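Notebook, April, started a bit after 2 pm

Table covers first. The dark green fabric from Ratov finally stays put - I pulled it tight and clipped it underneath, and now things don't skate off when you lean on the edge. I want the same on every table before the Todoto people come by. The old gray cover showed every crumb and I was so tired of it!

Sorted through the soft stuff next. The bin has 34 things in it on paper (the list from Laryea says 52, but that was before we threw out the foam letters). I went for a mix of textures, spiky balls and cloths and the sponge, plus the crinkly bag and the foil, and put them all in the metal tray. Misaki Kikuchi thinks it's too many for one tray and she may be right, but I like having to dig a little.

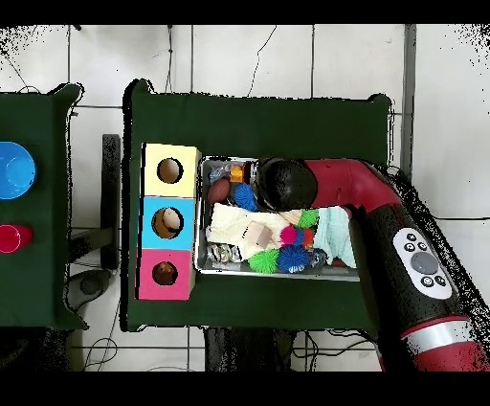

The cubes I'm less sure about. Stacked up with yellow on top and pink on the bottom they look great, and the round holes are a nice size for getting your fingers in, but a tall stack wants to be bumped. Maybe a strip of Durnov tape between them? Or lay them flat and lose some of the charm. Going to try it both ways tomorrow.

Other bits: the blue bowl and the red cup can live on the side table for now. The spiky balls pick up lint like crazy, so they need a rinse at the end of the week (warm water, no soap, the soap left them sticky last time). Also need more foil, the roll is nearly 100 percent cardboard at this point.

Ask Misaki where the spare clips went.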